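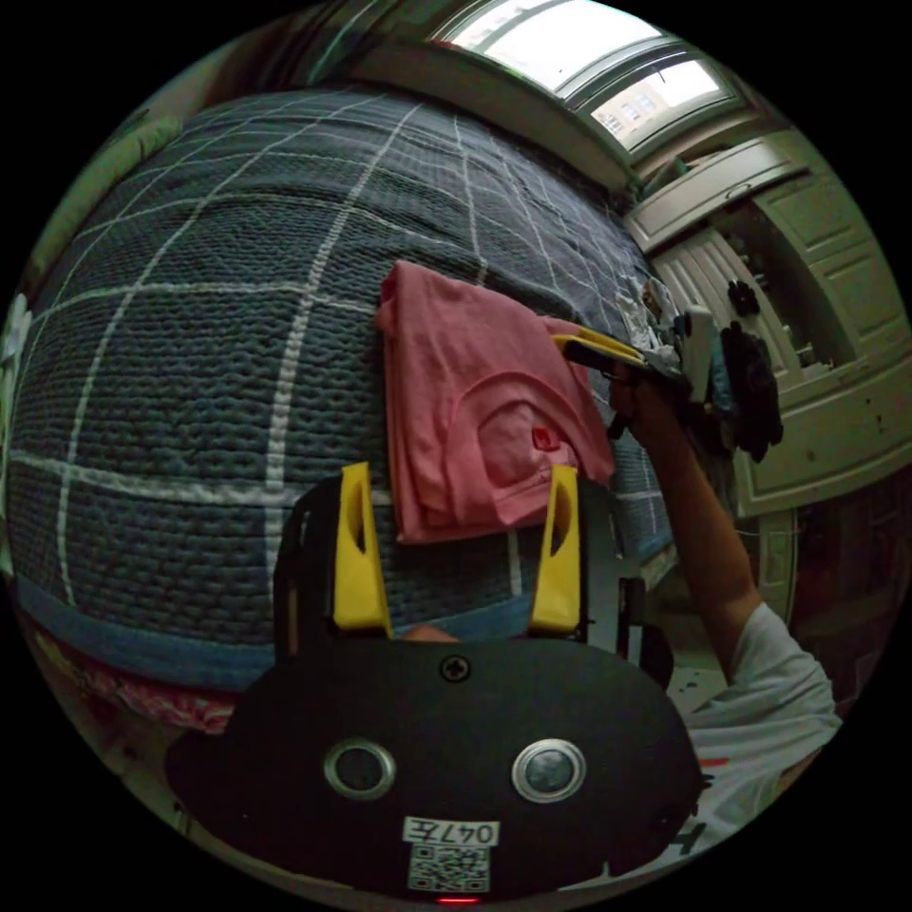

Figure 2. Folded pink T-shirt on a gray-blue quilted blanket.

4.2 Hints, waiting and the urge to tap

The most exciting material in the whole study came from the hint button. We had expected it to be a side matter. In Skitska, the puzzle game Mazza built for us, a child helps a small ferry collect parcels by sliding harbour gates open and shut. If the ferry gets stuck, a lantern in the corner begins to glow, and a tap on the lantern shows the next gate to move. The first version lit the lantern after a few seconds of stillness. The second kept it dark until the child had tried at least one gate and seen what came of it. Everything else was the same in both versions: the puzzles, the music, the ferry's horn (much loved, and much complained of by parents).

All 28 children played both versions at home on a family tablet, in sittings of 30 minutes at most, with the order swapped between the Ferville and Gudstead groups. The game holds 39 puzzles, and we set no target for how many should be finished. Parents were asked to stay in the room and leave the solving to the child, though they could read the instructions aloud.

With the early lantern, many children learned very quickly that sitting still was a good way to play. They would put the tablet down, watch the corner, tap when it glowed and then put it down again. We find this rather clever! It is a perfectly sound reading of the rules, and it tells us that the children were paying close attention to how the game behaved. What it does not give them is much practice at planning a route. Several parents described it as "playing the lantern", and we have kept the phrase for the rest of this paper.

The late lantern changed the feel of a sitting almost at once. Children opened gates to see what would happen, closed them, opened them again, and talked to the ferry while they did it. Wrong moves went up, as one would hope, and so did the number of puzzles that children wanted to play a second time after solving them. We were especially pleased by the replays. A puzzle already solved offers no new parcel and no reward of any sort, so a child who goes back to it is going back for the fun of the thing.

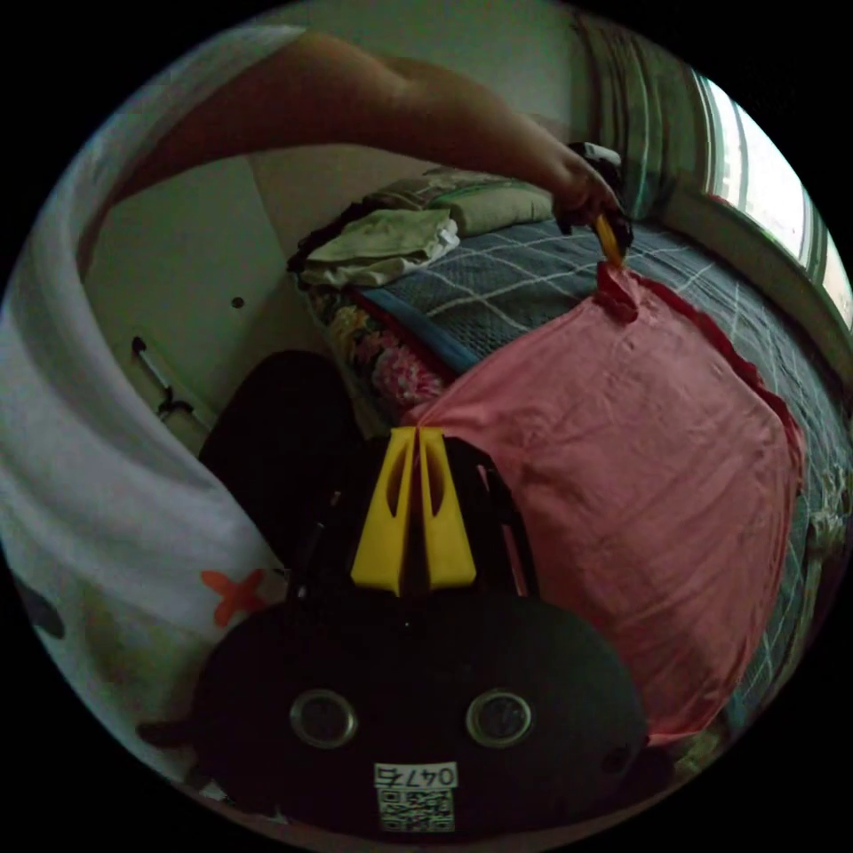
One parent from the Gudstead group took a different view and wrote in the diary that the late lantern was "a bit mean on a tired child", adding that her son had played happily on Sunday morning and had given up on the very same puzzle at bedtime. Other diary entries say much the same in milder words. We take the point seriously. Our puzzles were graded by the number of gates, and gates are a poor guide to how hard a puzzle feels at the end of a long day. A lantern that waited for a first try in the morning and was kinder in the evening would be easy to build, and we would love to see it tested.

Age made less difference than we had guessed. The younger children needed longer to work out that a gate could be closed again once it had been opened, and 3 of them never used the lantern in either version, even when stuck. Their parents thought they had taken it for part of the scenery. Mazza has since given the lantern a soft chime on its first appearance. We have not tested the chime and make no claim for it here.

A word on the sound log. The tablets recorded taps and slides with the time of each, but no speech, so all that we say about talking comes from the diaries. Some diaries are wonderfully full and some give a single line per sitting. We have therefore treated the talk as colour, and the comparison between versions rests on taps, slides and replays alone. The tap data from one Ferville tablet stops early in the second version because the storage was full; the child's sittings up to that point are kept in.

The order of play also left a mark. Children who met the early lantern first went on watching the corner for a while after it had gone dark, and a few tapped on it anyway. Those who met the late lantern first hardly changed their habits when it began to light sooner: they went on trying gates, and used the hint only when they were properly stuck. We think this is the most useful finding for people who make games for this age group, and section 4.3 looks at it sitting by sitting.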